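Household and Shop-Floor Automation: Frequently Asked Questions

Drinditz Institute for Applied Automation – Public Information Service

Last revised April 2018

The Institute receives a steady number of inquiries from households, care homes, small manufacturers and schools. Most of them ask the same thing in different words: can a machine do this job yet? The answers below are meant for general readers. They reflect the Institute's own work and that of its partners, and they are revised when that work changes.

General questions

Can a robot do my housework today?

In part. Machines that do one job in one way have been in homes for a long time. Dishwashers, washing machines and robot vacuum cleaners all fall into this group. A machine that can move from one chore to another, in a home it has not seen before, is not available for purchase, and the Institute does not expect to recommend one in the near future.

Why are factories so far ahead of homes?

A factory can be arranged to suit the machine. Parts arrive in the same position, the lighting is fixed, and people are kept at a distance by fences or sensors. A kitchen is arranged to suit the people who live in it. Chairs are moved, a drawer is left open, and the cups come from four different sets. A robot that welds the same seam all day has been told exactly where the seam will be. A robot that clears a table has to find that out for itself each time.

Which chores are closest to being done by machine?

Floor cleaning and lawn mowing are the furthest along, as both can be done by a low vehicle that need not pick anything up. Window cleaning machines exist but need a person to place them and take them down. Chores that call for hands are well behind. These include folding laundry, making beds, unloading a dishwasher, wiping counters and setting or clearing a table.

Does the Institute sell or rent robots?

No. The Institute tests equipment, publishes its findings and gives advice. Inquiries about purchase should be sent to a supplier.

Questions about hands-on chores

What makes laundry so hard?

Cloth has no fixed shape. A shirt dropped twice will land in two different ways, and the machine must find the collar and the sleeves before it can begin. In the Institute's laundry trials a pair of arms took 19 minutes to fold 3 towels. A towel is the easiest item in the basket. The Institute has not yet run trials with fitted sheets.

Can a robot load a dishwasher?

Under prepared conditions, yes. When the dishes are known in advance, spaced apart and free of food, the arms used in our trials can place most plates in the rack. Stacked plates, thin glassware and anything with leftovers on it remain a problem. Readers should be careful with short films that show this task, as they may have been sped up, or may show the best of many attempts.

Why does the Institute use table setting as a test?

It is a modest chore that most adults can do without thinking, and it brings together several kinds of grasping. A plate is wide and low, so the fingers must get hold of the rim. A bowl can be held at the edge but tips if it is held badly. A fork is thin and lies flat against the table, which leaves very little room for a fingertip to get under it. A cup may be taken by the handle or by the body, and the choice affects how it can be put down.

The test was drawn up with Stamatopoulos, a catering equipment firm that wished to know whether dining rooms could be laid by machine. It has 64 graded steps in its full form and 20 in the short form used for first visits. A step is passed only if the item comes to rest in the correct place and has not been dropped.

How well do machines do on this test?

Plates and bowls are handled fairly well when they start in the open. Cups are less certain. Cutlery is the weakest area by a wide margin – forks in particular are often pushed along the table before they are lifted. No equipment tested at the Institute has passed the full form without help from an operator.

Why are two arms used and not one?

Many chores need one hand to hold and another to act. Opening a jar is the usual example. Two arms also allow a plate to be steadied as something else is set beside it. The drawback is that the arms must be kept from striking each other, and on a small table there is little space to spare.
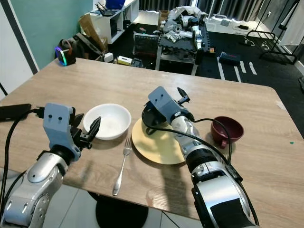 Table-setting work with two arms: bowl, fork, plate and cup.

Why do the grippers have fingers so unlike a human hand?

Simple fingers are cheaper, easier to repair and easier to control. Hands with five jointed fingers have been built, and some of them are very fine pieces of work, but they are costly and have many parts that can fail. For most table items a plain gripper is enough, provided that it comes at the item from a suitable angle. Ridges on the fingers can help with grip on smooth surfaces such as glazed dishes.

Is the robot working on its own, or is a person guiding it?

Both methods are in use. In guided work, an operator moves the arms from a distance, and the movements may be recorded so that a computer program can learn from them. In independent work, the program decides on each movement. Published results should always state which of the two was used. Where a report does not say, the Institute advises readers to ask.

Questions from shops and small manufacturers

Can a small workshop make use of a robot arm?

Often it can, if there is one task that repeats through the day and does not change much from week to week. Loading a machine, moving parts from a tray to a belt and packing boxes of one size are good candidates. Clulier, a maker of hinges and drawer fittings, worked with the Institute to place an arm at its drilling station. The arm was in regular use by July of the following year. Bins of mixed parts were tried at the same site and the work was returned to staff.

How much floor space should be set aside?

This depends on the reach of the arm and on the safety rules in force at the site. The reach of the arm with a part in its gripper should be measured, not the reach of the arm alone. Space is also needed for the controller, for cables and for a person to stand clear when clearing a fault.

What about tidying, sweeping and restocking at the end of a shift?

Sweeping machines for large open floors are well established. Tidying a bench is much closer to housework, and it has the same difficulties. Tools are left in odd places, and the machine must know which of them belong where. Restocking has been shown to work where shelves and cartons are of a standard size.

Safety and cost

Are these machines safe to have near people?

An arm light enough to be stopped by hand is safer than a heavy one, but no arm should be called safe without regard to what it is holding. A light arm with a bread knife is a hazard. Equipment in the Institute's rooms is fitted with a stop button within reach of the operator. Children may attend demonstrations but must remain behind the marked line.

What would a household robot cost?

The Institute does not publish price forecasts. It can be said that the arms are only one part of the cost. Cameras, computing equipment, set-up time and repair must be added, and for a household the last two are likely to matter most.

Will it save time?

Not at present, for the hands-on chores described on this page. A person can set a place at table in a few seconds. The machine takes far longer and must be watched. The case is different for people who cannot easily do the task themselves, and the Institute gives this group priority in its work. A slow machine may still be of use to someone who would otherwise have to wait for a visitor.

Will domestic and shop workers lose their jobs?

The Institute is not in a position to answer for the labor market as a whole. At the sites it has advised, machines have taken over single tasks within a job, and staff have been moved to other duties.

Visits and further information

May members of the public see the trials?

Yes. Group visits to the Flukuvmont building can be arranged in writing through the Public Information Service. Groups are limited to 20 persons. The trials are working sessions and may stop or be repeated without notice.

Can I propose a chore for testing?

Proposals are welcome from any household or business. Please state the task, the objects involved, how often it is done and how a person would judge that it had been done properly. Tasks involving open flame, live animals or medication cannot be accepted.

May the material on this page be reprinted?

Schools and public libraries may reprint it in full, with the name of the Institute. Other parties should request permission from the Public Information Service before use.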